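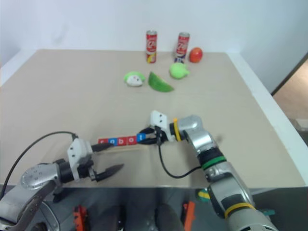 Two red cans on a beige tabletop

Burero Desk Mat, Large

A smooth mat for desks, counters and work tables. It protects the surface from scratches and drink rings and gives you an even base for writing or using a mouse.

Material: polyurethane top, felt backing
Width: 50 in.
Depth: 19 in.
Thickness: 2 mm
Colors: beige, gray, dark green
Item no. 226

Care
Wipe with a damp cloth and mild soap. Do not machine wash. The mat ships rolled. Lay it flat overnight with a few books on the corners before use.

Do not set hot pans on the mat. Rubber feet on some monitors and lamps can leave marks on the beige version, so put a coaster or a piece of felt under them.

Shipping and returns
Ships from the Burkis warehouse. Unused mats can be returned in the original tube. Mats cut to size cannot be returned.

Dark green is out of stock until December.

Also from Burero: Flokov pen tray, Gashi cable box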